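Skidancombe Peace Newsletter Index

Version 2

A plain text index to the newsletters, leaflets and meeting notices put out by the Skidancombe Peace Group. The index covers what was printed. It does not include scans, and it does not include membership lists or private letters.

What is in the folder

newsletters.csv - one row per article, with issue number, page, title and subject
leaflets.csv - one row per leaflet, with the campaign it belongs to
notices.csv - public meetings, vigils and marches, with place and start time where printed
subjects.txt - the list of subject terms, one per line
changes.txt - what was changed since version 1

All files are UTF-8. The CSV files use commas, with quotes around any field that has a comma in it. An empty field means the printed page did not give the information. 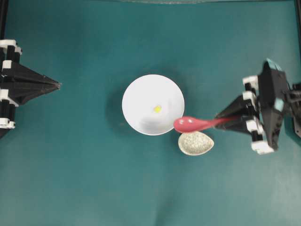
How the rows were made

Each issue was read from the paper copy and typed into Skurkico, the catalog program we use for everything else. The CSV files are exports from it. Titles are typed as printed, including misspellings. If an article had no title, the first 12 words are used and the untitled column says yes.

Subjects were picked from the list in subjects.txt. An article can have up to two. Early on we used "disarmament" for nearly everything, and those rows have been redone, but a few older ones in leaflets.csv are probably still too broad.

Meeting places are given as they were known then. The Woo Street hall shows up under two names, and both are kept in the place column. The place_id column is the same for both, so use that for sorting or counting.

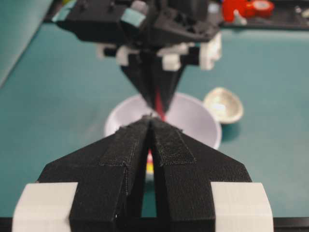 Black gripper fingers with textured strips near the tips.

Known gaps

Issue 30 is missing. Issue 50 was a double issue and has its own page numbering for the second half - those pages are marked with a b after the number. The June leaflets for the Solta ferry vigil were reprinted with small changes in wording, and only the first printing is indexed.

Start times are in local time, written like 7:30 pm. Some notices only say "evening", and that word has been left in the field.

Personal names

Names of speakers and authors have been left out of this version. The printed issues can be read in the reading room by asking at the desk.

Using the index

You may copy, change and share these files for any purpose. Please say which version you used. Corrections are welcome - send the file name, the row and the issue number, plus the wording as it appears on the page.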